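What is friction?

Friction is a force. It acts where two surfaces touch, and it pushes against sliding. If you push a book along a table and let go, friction slows it until it stops.

No surface is perfectly smooth. Even a polished one has tiny bumps and dips when you look at it through a strong microscope. When two surfaces are pressed together, the bumps touch and stick a little. It takes a force to pull them apart.
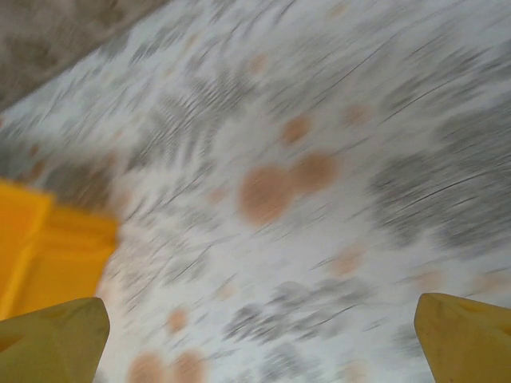
There are 2 main kinds to know. Static friction holds an object that is not sliding yet. Sliding friction acts once it is on the move. Static friction can usually reach a higher value – this is why a heavy box is hard to start and easier to keep going.

Friction is measured in newtons (N). Suppose a box needs a push of 24 N to start it sliding. If you push with less than that, static friction matches your push and the box stays still.

Weight matters too. A full box presses harder on the floor than an empty one, so there is more friction under it.

Friction also makes heat. Rub your hands together quickly for a few seconds and feel your palms.

Words to learn
Force: a push or a pull.
Newton: the unit of force.
Lubricant: something slippery, such as oil, put between surfaces to reduce friction.

Text by Bernadette Nic Aodha. Checked 06/05/2026.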